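Notebook > Software > Planning

The planner that wouldn't wait its turn

July 5, 2026

I spent most of the weekend teaching two arms to share a table, a thing most children manage by kindergarten. The arms have the excuse that I wrote their software.

Our setup plans each arm separately. Left gets a path, right gets a path, and a small scheduler I called Lallasdale (after a village where I once waited a very long time for a bus) decides who may enter the middle of the table. In November it worked by locking the whole middle. One arm in, one arm parked. Perfectly safe, and about as lively as a bank on a holiday.

Karlijn Vandenberghe suggested we lock only the space an arm is going to sweep through in the next 2 seconds. I said that would be easy. I'd like that struck from the record.

The trouble was stale locks. When the left arm replanned, it asked for new space but kept the old space too, like a man with coats on every chair in the theater. After 40 replans the right arm had nowhere to go and reported, very politely, "no valid path." I read 399 lines of log before I noticed that the release call sat inside a branch that only ran if the first plan succeeded. Henk Van den Broek found it in the time it took me to make coffee, and has been gracious about it in a way I find hard to bear.

So the release now comes first, then the new request, and if the request fails the arm holds still and asks again. I also pulled the gripper width into the swept volume. Open fingers stick out a good deal farther than closed ones, and the old code had been planning as if they were always shut.
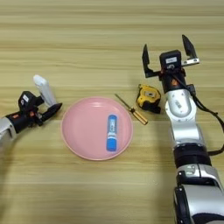
The other leftover is the tie-break. If both arms ask for the same space in the same cycle, left wins, because left comes first in the list. Karlijn wants it to go to whoever has the shorter move. I've written that version and it passes 34 tests, but it also lets an arm with lots of tiny moves starve the other one forever - which I only know from a test I wrote out of spite.

Next up is some kind of aging on the requests, so that waiting counts for something. The branch is called bus-stop.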